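Equipment Planning Analyst, Robotic Cells
Trindel
2024-11-03
2 min read

Trindel is hiring an analyst to own the capital plan for its gripper and arm purchases. The post is full time, on site, and reports to the head of operations.

The main task is a rolling 28-month budget covering arms, grippers, wrist cameras and spare fingers. You will compare quotes from Moreira and Zomier, track lead times, and set reorder points for wear parts. Finger pads are booked as consumables, grippers as assets – the split was changed in August and the older records still need to be corrected. Roughly 120 line items are open.

Requirements:
- Three years in purchasing or cost planning for production equipment
- Able to read a mechanical drawing and a maintenance log
- Working knowledge of depreciation schedules
- Experience with Taltura or a similar asset register is useful

You will spend one day a week at the cells, checking installed hardware against the register.

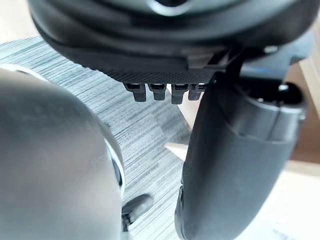 Photo: Trindel. Wrist camera view of gripper and finger over a gray wood-grain work surface.

Send a resume and one sample cost model, with confidential figures removed, under reference 3106. Applications without a model will not be read.

Comments (3)

gantry_side: Is the 28 months tied to lease terms or to service life?

pk33: Applied for the last one. The cost model took me a weekend, so start early.

mro_buyer: No pay range listed. Please add one.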